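# Pluie de mai : le pluviomètre, ce grand incompris

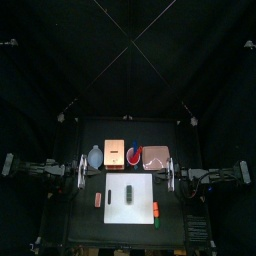
*Planche blanche et légume vert, ou ce qui y ressemble.*

Le printemps a donc décidé de tout livrer d'un coup. Le relevé de Torard affiche 200 mm depuis le début de mai, celui de Sellier nettement moins, et chacun des deux villages soupçonne l'autre de tricher. À Torard on parle de tuiles envolées et de caves à vider à la pelle, à Sellier on arrosait encore les tomates la semaine dernière. Quatre kilomètres séparent les deux clochers. Les nuages, visiblement, ne lisent pas les cartes communales.

Plusieurs abonnés nous ont écrit pour signaler que leur pluviomètre de jardin « ne donne pas pareil » que la station. C'est normal, et ce n'est pas toujours la station qui a tort. Un orage de mai peut noyer une rue et laisser la suivante étendre son linge. Mais avant de crier à l'exception climatique, allez voir où l'instrument est planté. Sous le cerisier, il mesure le cerisier. Contre le mur du garage, il mesure surtout la gouttière du garage (un lecteur nous a ainsi annoncé un déluge biblique par temps de bruine).

Il faut un endroit dégagé, à bonne distance des haies, et un tube bien vertical. On lit à hauteur d'œil, au creux de la courbe que fait l'eau, puis on vide. Ce dernier point semble poser problème : nous recevons chaque printemps des séries où il pleut un peu plus chaque jour, sans jamais redescendre. Le record de constance est détenu par un tube du chemin du lavoir, que l'on n'avait pas vidé depuis Pâques.

La lecture se fait à 6 heures, heure du réseau. Nous savons. Ceux qui dorment encore peuvent relever plus tard, à condition de noter l'heure réelle et de s'y tenir – un relevé à midi tous les jours nous sert davantage qu'un relevé à l'aube quand le chat a bien voulu vous réveiller.

Côté matériel, la station Risunix de Torard a été nettoyée après plus de 2 semaines de chiffres fantaisistes. Une araignée avait élu domicile dans l'entonnoir. Les cumuls de cette période restent en ligne, marqués « douteux », et ne comptent pas dans les 200 mm. L'appareil de Naseri, lui, fonctionne très bien mais n'envoie plus rien, ce qui le rend difficile à féliciter.

Les relevés de mai sont à déposer dans la boîte habituelle ou à envoyer par courriel, en millimètres s'il vous plaît. Les « bonne rincée » et « trois gouttes » ont leur charme, mais le tableur les refuse.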